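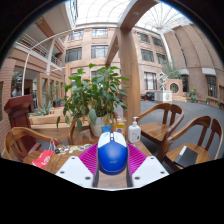 Home Posts Grumbles Plants Contact

Search this blog Go

The table that was going to be a desk

March 2022

Print this post | E-mail this to a friend

I have been working at the big wooden table in the atrium for almost 6 months now, on the strength of a plan I made in November. The plan was that I would sit in the sun, look at a plant and become a better person. The sun has done its bit. The plant is doing its best.

Before this I had a proper desk upstairs at Fuklow House, in a room facing the bins. It came from Grelberg, the office furniture place on the Skudcombe road, and cost me £200, which I mention whenever I can. It had a drawer. I didn't appreciate the drawer at the time. When you have a drawer you think of yourself as a tidy person, and then somebody takes the drawer away and all your bits have to live out in the open where visitors can see them.

The atrium table is a lovely thing, I should say. It's a warm brown with plenty of grain to look at when an e-mail is too dull to finish, and there are wooden chairs round it with curved backs, none of which feel obliged to be tucked in. It's also shared, in theory. In practice it belongs to whoever left things on it last, and I have been very thorough about that.

So on Saturday I decided to clear it, or at least to work out what was earning its place.

The mouse

The mouse stays. It's blue and white and looks like something you'd be given at a swimming club. I bought it from Mondal's in a hurry when the old one died, wanting black, and was told that black would be in on Thursday. I couldn't wait until Thursday. I have since grown fond of it, partly because I can find it. A black mouse vanishes under a letter from the water company and you lose half a morning.

What I don't have is a settled view on mouse mats. I've tried the round black one and I've tried going without, straight on the wood, and going without is fine until the sun gets to the polish and the pointer starts wandering off on business of its own. I have spent longer on this question than on my pension.
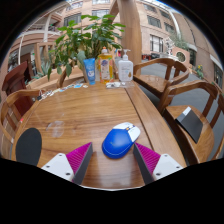

The bottles

I can't account for the bottles. Every flat surface I have ever used ends up with bottles at the far end of it, in a little row, like people waiting for a bus. There's a blue tube, a yellow one with a label, and a white one. I moved them all to the windowsill in the kitchen on Saturday morning, felt marvellous, and had fetched every one of them back by teatime. Apparently I use them. I'd have sworn under oath that I didn't.

The trinkets

Keyrings, mostly. I own one set of keys. I don't know how a person with one set of keys comes to have this many things to hang them on, but people bring them back from holidays and you can't very well say no thank you to something that small. I did put them in a paper bag at one point, meaning to take them to the charity shop. Then I took them out again to check there was nothing I wanted, and got interested, and that was the end of that.

The cards and stickers are the same story with less metal in it. I'm saving the stickers for something good enough to stick them on. I have been doing this since I was seven.

The plant

I didn't buy the plant and I don't know what it is. It has big broad leaves and a great deal of confidence, and it sits right up against the far end of the table like a colleague who reads your screen. A few of the leaves have gone yellow. The internet says I'm watering it too much, or else not enough, and that I should move it out of the light, or into it.

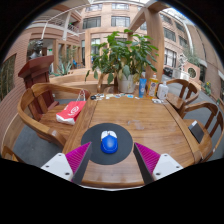
I've settled on a mug of water on Mondays and otherwise minding my own business. So far it hasn't complained, though it does droop in a pointed sort of way if I have the radio on.

Final score for the afternoon: 3 pens thrown out, 2 of which I've since had to go and get from the bin. There's still a pale mark on the wood that may be a smudge or may just be the light. I rubbed at it with my sleeve for a bit and then went and made some toast.

Older post Newer post Back to top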